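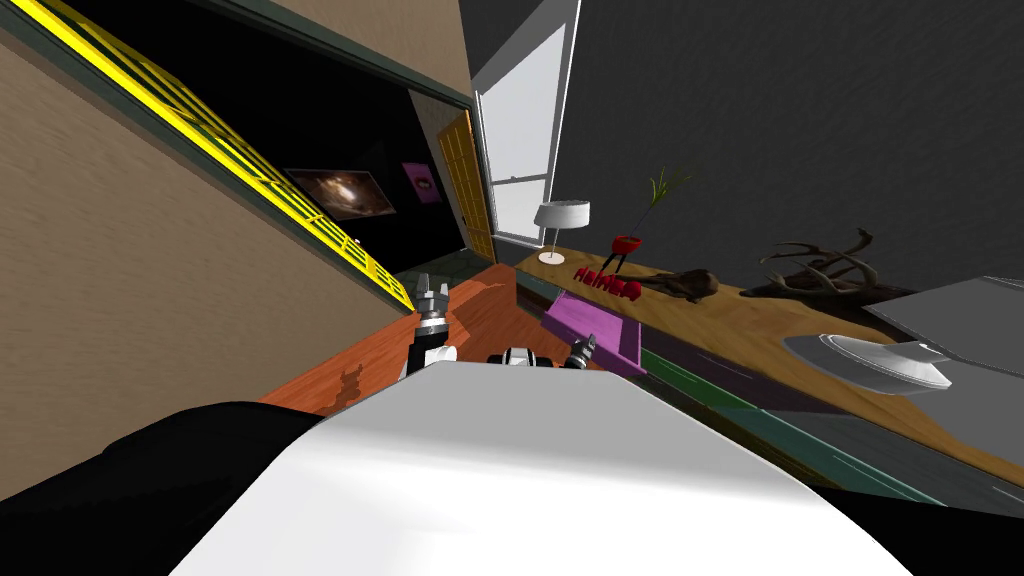
How long does cooked wheat starch paste remain fit for use in book repair?

Four days in the cold store, if it has been sieved and covered on the day of cooking. After that it should be thrown away, even where it looks and smells sound.

**Paste trials, Lerkholm bindery, April**

The present entry continues the work on paste for the Pondarness deposit, which stands at 2,335 volumes. Most need no more than cleaning and a box. The remainder have torn leaves, loose hinges or both, and the paste chosen now will be used on them for some time. The earlier notes on gelatine size are in the previous book and are not repeated.

Five batches were cooked, all from the same bag of Shokri wheat starch and the same filtered water. Batches A to C differ only in the amount of water. Batch D was soaked overnight before heating. Batch E was cooked in the double pan, with the heat lowered as soon as the paste began to turn clear.

- A: too stiff. It passed the sieve only with force and dragged on the brush.
- B: good body, smooth after the second sieving.
- C: thin. Useful for lining thin tissue, but it made the repair paper stretch.
- D: as B, with fewer lumps. The soak is worth keeping.
- E: the smoothest of the set, though it took most of the morning and cannot be left.
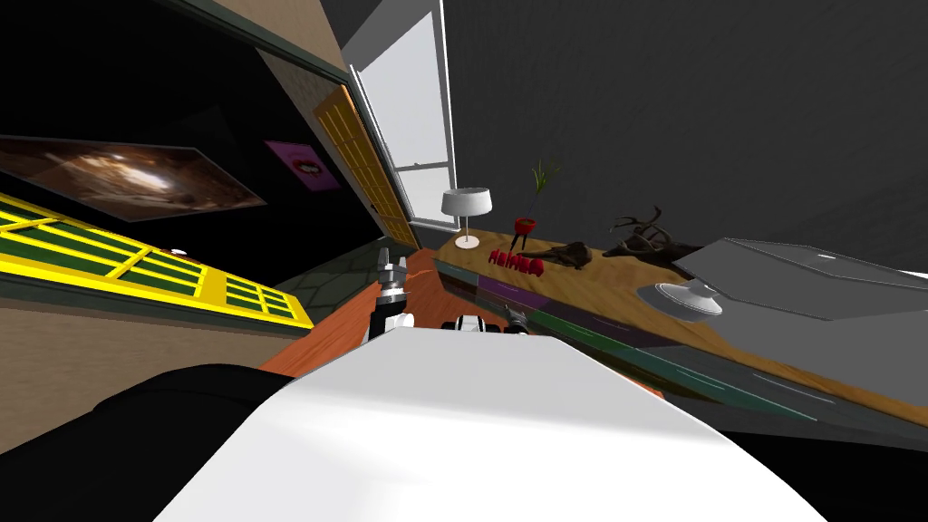
*White table lamp at the far end of the wooden countertop.*

Test strips were cut from spoiled endpapers, with the grain running lengthways, and joined end to end by an overlap the width of the bone folder. There are 144 in all. Each was pressed between blotters under the small weights and left until the following day. The blotters were changed once during the afternoon. A strip was marked as failed if the join opened when peeled slowly by hand, and as doubtful if it held but showed cockling along the edge of the overlap.

Boris Leka carried out the peeling, so that the same hand was used throughout. He was given the strips by number and did not know which batch they came from.

The joins made with A failed more often than expected. On opening several of them it was clear that the paste had sat on the surface and had not gone into the sheet. C held well on the light paper and poorly on the heavy. B and D could not be told apart by peeling.
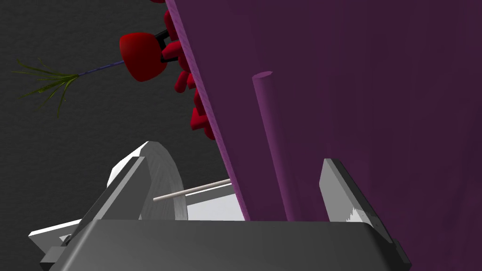 E gave the cleanest edge, and its joins stayed flexible when bent over the rod. Against this must be set the time needed to cook it. For ordinary hinge work the difference does not justify the longer cooking, and D is preferred. E should be kept for plates and for any leaf where the repair will cross print.

One point needs correcting from the last entry. It was stated there that paste may be brought back by stirring in warm water on the second day. This was tried with what was left of B. The paste became stringy and would not brush out evenly, even after sieving. It should be thinned with cold water only, a little at a time, and worked on the board with a flat brush.

The Hiltudwood workshop adds a small amount of methyl cellulose to slow the drying on large sheets. Their sample has been received but not opened. It will be compared with plain D on the next set of linings, and the result entered under a separate heading so that the two trials are not confused.
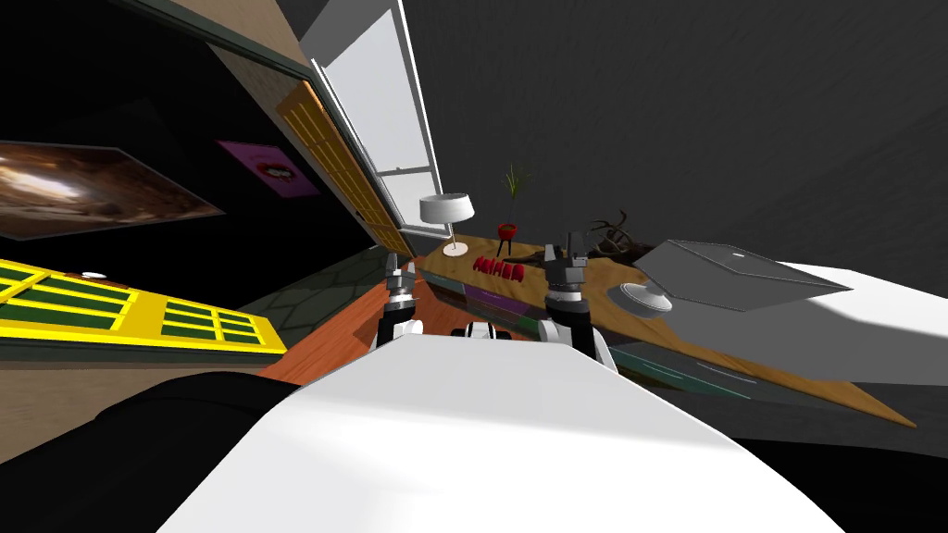 ## To be done by Thursday

1. Cook a fresh quantity of D. Begin the soak the evening before.
2. Label the jar with the batch letter and the day of cooking. Two jars in the cold store carry no label and are to be emptied.
3. Replace the fine sieve. The mesh has come away from the rim.
4. Repeat the heavy paper strips for B and D, with a longer pressing time.
5. Ask Hiltudwood which grade of methyl cellulose they sent.

Results for item 4 to be written on the facing page, in ink.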